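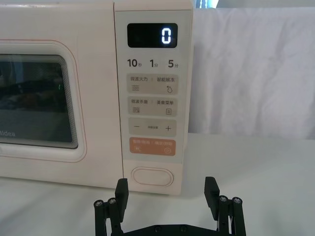

クリーム色の電子レンジ(Midea)、正面の扉まわり

カテゴリ:キッチン家電の設置/引っ越し後の手順 読了目安:3分

3. 設置と初回確認

急ぎの人は3-2から。ただしアースの項だけは先に読むこと。

3-1 置き場所
1) 水平で丈夫な台に置く。ぐらつく台は不可。
2) 上と左右、背面のすき間は機種ごとに違う。取説の寸法図に従う。
3) コンロの真横、流しの水がはねる所は避ける。
4) 棚に入れる場合、棚板の耐熱も確認。
※Sketierの棚は奥行きが浅いタイプあり。買う前に測って。

3-2 電源
1) 壁のコンセントに直接、単独で挿す。
2) 延長コード、たこ足は使わない。
3) アース線をアース端子へ。端子がない部屋は電気工事店に相談。
注意:アース線をガス管、水道管につなながい。
注意:濡れた手でプラグをさわらない。

3-3 周波数
東日本50Hz、西日本60Hz。ヘルツフリーでない機種は、地域をまたぐ引っ越しでそのまま使えない。銘板を見る。型番もついでにメモ、問い合わせで必ず聞かれる。

3-4 初回の加熱
1) 庫内の付属品と梱包材を全部出す。
2) 耐熱カップに水200ml。ふたなし。
3) レンジ加熱で1分。庫内灯と皿の回転(ターンテーブル式のみ)を見る。
4) とりだす時はミトン。突然沸騰することがあるので顔を近づけない。
5) ぬるければOK。冷たいままなら電源を抜いて販売店へ。
警告:空だき禁止。金属容器、アルミホイル、殻つき卵も入れない。

3-5 扉の手入れ
かたく絞った布で拭く。ベンジン、みがき粉は不可。扉のふちに食べかすが残ると閉まりが悪くなる、週1で確認。ガラスにひび、扉にがたつきがあれば使用中止。

3-6 動かないとき
・表示が出ない→ブレーカー、プラグ
・スタートしない→扉の閉め直し
・火花→すぐ取消、プラグを抜く。庫内の汚れと金属を確認
分解はしない。電源を切っても中に高電圧が残る。

交換用の耐熱マットはGoturaの店頭で1,501円(税込)。なくても可。

コメント(3)

Mousavi
3-3助かりました。大阪に越す前に銘板見たら50Hz専用。あぶなかった。

れんじ初心者
アース端子のふたが固くて開きません。マイナスドライバーでこじっていいですか?

Zohreh Tehrani
↑ 先にブレーカー落として、指で手前に引くタイプか見てください。割れてるなら管理会社へ。あと3-2の注意、「つなながい」になってますよ。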